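Packaging and Storage I
Unit 4: Mixed Bins
Instructor: Annelore Wiegand
Handout revised 2 Apr 2024

Read this before the practical session. Bring the bin record sheet from Unit 3.

A mixed bin holds items of different shapes and sizes with no fixed place for each one. Mixed bins are common in returns areas and small parts stores. They save shelf space, but they take longer to pick from, and the items at the bottom tend to be forgotten.

Terms used in this unit

Footprint: the area of floor an item covers when it lies on its largest face.
Pile: items that touch or rest on one another.
Divider: a fixed or removable panel between two compartments. Dividers may be upright or sloped.
Dead area: floor that stays empty while items are stacked elsewhere in the same compartment.

Items seldom spread out evenly by themselves. When a bin is filled from one side, the pile builds up on that side and the other half becomes a dead area. A sloped divider also takes up floor space at its base, so measure the usable floor at the bottom of the bin and not at the rim.
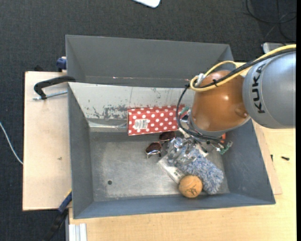 Wear is the second thing to record. Metal bins lose paint where items slide or are dropped, and the floor scuffs over time. Light scratches do not matter for boxed goods. Flaking paint does, as the flakes can stick to soft packaging. Note the location of any flaking on the record sheet and tell Ibrahim Okafor, who keeps the repair list.

Practical work

Work in groups of 4. Each group gets one bin and 15 items.

Sketch the bin from above and mark the divider.
Shade the dead area in each compartment.
Take everything out, check the floor and walls, and repack with the heaviest items at the bottom.
Sketch the bin again.

Hand in both sketches with the record sheet. Reading for next time: Acharya, chapter 9.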